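Akilwood opens free course for family day care educators

Sestley, January - Akilwood has opened enrollment in Settling In, a free online course for people who look after children under five in their own homes. The course covers the first weeks of care, when a child is getting used to a new adult, a new house and a different daily routine.

Settling In has 9 units. Each one can be finished in a single sitting and saved partway through. Educators who complete the full course receive a certificate they can add to their training record.

The course was written by Rajitha Matubbar and Ruaridh Semple, who both worked as home-based educators before joining Akilwood. It was tested over four months with educators in Sestley and Thambiah, and two units were rewritten after their comments.

"Most of the training we were offered was written for centers with a team and a staff room," said Matubbar. "A home educator is on her own with four children and a phone that keeps ringing. We wrote the units for her."

Topics include the first visit with parents, drop-off and pick-up, naps, shared meals, and talking with families when a child is having a hard time. The unit on meals was the most requested during testing - it now has a printable page for parents to fill in before the first day.

Printed workbooks are available in English, with Bengali and Mandarin editions to follow. Shiyu Lü is leading the translation work. Akilwood has printed 500 copies of the English workbook, and educators can order one at no charge when they enroll.

The course is paid for by a grant from the Dollell Fund, which also covers a telephone help line for enrolled educators. The line is open until 7 p.m. so that calls can be made after the last child has gone home.

"We had calls in the evening from the first week of testing," said Tanvir Bandara, who runs the help line. "People wanted to talk through one child or one family, and that is fine. They can keep calling after they finish the course."

Enrollment is open now through the Akilwood website. Educators need an email address and their registration number.
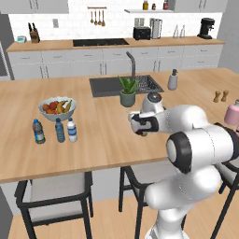

Media contact

Balthasar Berchtold
Communications, Akilwood
Extension 2331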